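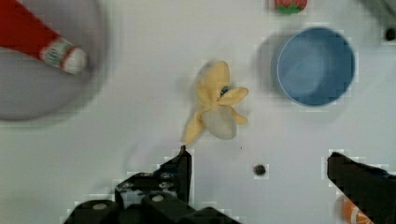 Figure 7.1 Wrist camera view, with the gripper fingers either side of a soft toy banana.

Chapter 7
Learning to Grasp Soft Things

Pick up a banana that has already been peeled. Your fingers close, feel the fruit give a little, and stop in time. The loose flaps of skin swing about and you pay them no attention. For a robot, almost every part of that is hard, and it is one of the most enjoyable problems in this book!

In Chapter 6 our objects were stiff. A block has one shape, so finding its position and angle told us where to put the fingers. A plush banana with its peel open has no single shape. Each time it is set down the flaps fall differently, and a rule written for one layout may fail on the next.

The method we study here, called Willow, was developed at the Grorkham laboratory. It learns from demonstrations: a person guides the arm through a task while the wrist camera and the joint positions are recorded together. The first Willow study used 300 demonstrations. Of these, 151 included a soft object, and 109 of those were kept for training. We shall look closely at how they were chosen, as the choice matters a great deal.

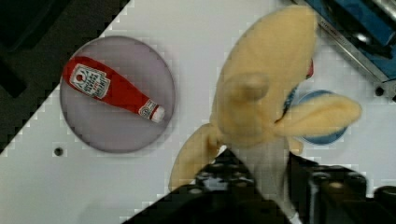

Figure 7.2 The toy banana held between the fingers by the lower part of the fruit, with the peel flaps spread outward.

Notice what the wrist camera gives us in a hold like this one. The contact region stays in view — a real gift when you are training a network — but the banana also hides part of the blue item behind it. Section 7.3 deals with such hidden regions, and Section 7.4 compares Willow with Picard, an older planner tested at Talstead on the same 10 tasks.

Before reading on, sketch the banana in Figure 7.1 and mark two places where you would put the fingers. Keep your sketch for Exercise 7.2.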